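From: Sundthorpe list member
To: bins-and-boxes list
Date: 21 August 2019
Subject: Re: gray metal bins, worth it?

> Has anyone here used the open-topped metal bins for small mixed stuff?
> I have 18 plastic totes in the back room at Trustuvton and the corners
> are splitting on most of them. I'd love to switch, but I'm worried about
> the noise and about things getting lost at the bottom. Also, do you sort
> first or just tip it all in and pick?

Oh, I'm so glad you asked, because I could talk about bins all day! We went over to metal in March and I would not go back. Ours came from Flindadley (the plain gray ones, no lids) and they have taken every kind of abuse we can give them. The noise is real for the first week, then you stop hearing it. A thin rubber mat in the bottom helps a lot if you have to share the room.

As for sorting first, we don't! Everything gets tipped into one open bin and picked out from above, one piece at a time. The open top is the whole joy of it. You can come in over any side and reach down into the corners.
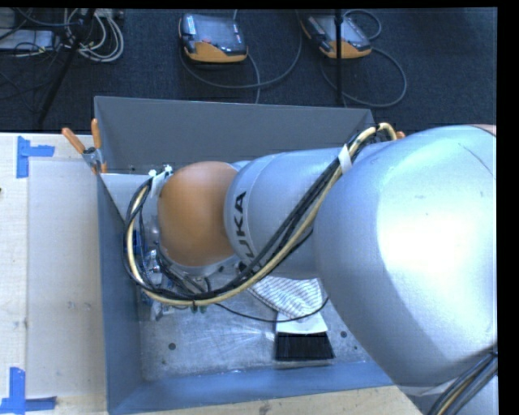 Things I'd do before you buy

1. Measure your reach, then measure the bin. We tried a deeper one from Rácz and it was lovely and solid, but the last few pieces were a pain to get at.

2. Don't fill it up. Two shallow loads go faster than one deep one, every time.

3. Run a hand (in a glove, please) along the rim when it arrives. One of ours had a rough spot and a bit of filing fixed it.

4. Keep a couple of your old totes for the light stuff. No sense wasting them.

We paid 76 each, and I've seen them at 70 if you order a stack. Do tell us what you end up with, I want to hear all about it!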